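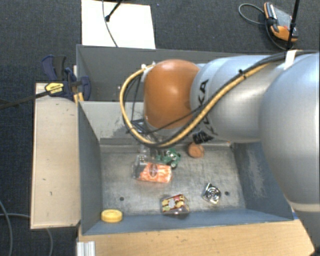

*Grey metal bin with sloping painted walls and a scuffed, bare-metal floor. Worn paint is the usual reason given for replacing bins like it.*

# Skistora questions the case for replacing scuffed metal bins

**Cliltberg, March 15, 2024** - Skistora, the Cliltberg supplier of new and used storage bins, today published the findings of its Povstead review, which looked at why open metal bins are taken out of use and whether the reasons stand up. In most cases, we do not think they do.

The review covered 3,749 bins sent back by customers or held at our own depot in Grønli. All had been marked by someone as worn out. Of these, 213 had a fault that we would accept as a reason to stop using them: a split corner, a wall bent far enough to catch on the bin beside it, rust that had gone through the metal, or a rim sharp enough to cut a hand. The rest had lost paint, picked up scratches or simply looked old next to newer stock.

We sell new bins, and we would like to go on selling them. We have also sold a good many over the years to people who did not need them, on the strength of sales material that we now find hard to defend. Our 'Fresh Start' leaflet, for one, told customers that chipped paint was "an early sign of failure". We went looking for the evidence behind that sentence and could not find any. The leaflet has been withdrawn.

## What wear looks like

Small things are hard on a metal bin. They are dropped in, they slide down the walls, they get pushed about on the floor of the bin while someone hunts for the right one, and they are scooped out again. The paint goes from the floor first and then from the sides. A chip on the back wall often comes from a single knock and may sit there unchanged for years.

A bare floor with scratches running in every direction looks bad in a photograph. It tells a buyer very little. Our checkers were asked to write down what they expected to find before turning each bin over, and their guesses based on the paint alone were poor. Several of the shabbiest bins in the Grønli depot were flat and square, with sound seams. Some of the cleanest had hairline splits under the rim, hidden by a recent coat of paint.

That last point worries us more than the scuffs. Over 1,000 of the bins had been repainted at least once, and for many of them we could find no note of what had been done first. Paint over a crack is still a cracked bin. We have done this ourselves, and the review includes bins that left our own workshop in that state. Customers who bought repainted bins from us can have them checked at Grønli without charge.

## Claims we are not making

Releases of this kind usually come with a large promise attached. We would ask readers to note the following.

- We do not say that a worn bin is as good as a new one for every job. Bare metal can mark soft or polished goods, and a damp store will rust it.
- We do not say that keeping old bins will save any particular sum. Two customers asked us for a figure and we declined to give one, as it depends on how many they were about to buy for no reason.
- We do not say the review is proof. The bins came from our own customers and our own shelves, the checking was done by our own staff, and we chose the list of faults. Someone with a stricter list would reject more.
- We do not say anything about food use. None of the bins in the review were sold for it.

We are also wary of the word "green", which was suggested for the heading of this release more than once. Keeping a bin that already exists seems sensible to us. We have not measured what it spares anyone, so the word has been left out.

## Sloping sides and other selling points

The review gave us a chance to look again at a few features that our catalogue has praised for years.

**Sloping walls.** The catalogue says they "guide every item to the centre". They do help with round or smooth items. Flat ones stay where they land, and odd shapes lean against the wall until moved. In a bin holding only a handful of things, the slope makes them easier to see, and that may be its real use. It also means that the floor is smaller than the opening, a fact the catalogue has never mentioned and which has caught out buyers who measured across the top.

**Grey paint.** Sold by us and by most others as a colour that hides dirt. It does. We are less sure that this is a virtue in something meant to be cleaned. Small dark items are also harder to spot against it, and a floor worn to bright metal can be a better background than the paint was.

**Tapering panels.** Described in the catalogue as "space-saving". They let empty bins nest and take up less room on a lorry. Once the bins are full and standing in a row, the taper leaves a gap between each pair, and things fall down it. We should have said so.

**Extra-thick coating.** This was our dearest option. Among the bins in the review that had it, the floors had worn through much like the others. It held up better on the outside walls, where there was not much to wear it away in the first place. We have stopped offering it on the inside.

## A shorter test

In place of the old leaflet, Skistora is issuing a single card. It has five checks, all of which can be done in the time it takes to empty the bin.

1. Set the bin on a flat floor and press each corner. It should not rock.
2. Run a gloved finger round the rim and feel for burrs or splits.
3. Look along each wall from one end. A shallow dent is fine; a bow that pushes out past the rim is not.
4. Scrape any rust with a coin. If the metal underneath is solid, clean it and carry on.
5. Check the seams from the outside with a torch, above all where the paint looks newer than the rest.

Colour, shine and scratches are not on the card. A bin that passes can go back to work looking exactly as it did before.

A spokesperson for Skistora said: "We expected to find that people were a bit too quick to replace these. What we had not expected was how much of that came from us. If you have a bin with a scratched floor and it holds what you put in it, please be suspicious of anyone who rings you up about it, and that includes our sales desk."

## What changes now

From today, the Cliltberg sales desk will ask to hear the results of the five checks before it quotes for a like-for-like replacement. Customers can still buy whatever they please, and nobody will be asked to prove anything. Repainted bins will be sold with a note of the repairs made before painting. Where there is no note, the bin will be stripped back and looked at again or sold as scrap.

The trade-in discount for bins "showing visible wear" has ended. It was popular, and some customers have already told us that they are unhappy to lose it. We understand that, but it paid people to get rid of sound bins, and a fair number of those bins were then painted and sold on by us at a profit.

We will look at all of this again in July. By then we should know whether the card is being used or is sitting in a drawer, and whether bins kept in service have shown faults that the checks missed. If they have, we will publish those too, along with a corrected card. Past promises by this company to report back have not always been kept, so readers may wish to make a note of the month and ask us.

## Notes for editors

- Skistora supplies metal and plastic storage bins to workshops, stores and packing rooms. Its office is in Cliltberg and its depot is in Grønli.
- The Povstead review takes its name from the old Povstead store, where the first batch of returned bins was kept. It was paid for in full by Skistora, which has an interest in the subject.
- The list of faults, the checking sheets and the withdrawn leaflet are available on request from the Cliltberg office. The sheets are handwritten and some are hard to read.
- Printed copies of the card are free. Please ask only for as many as you will use.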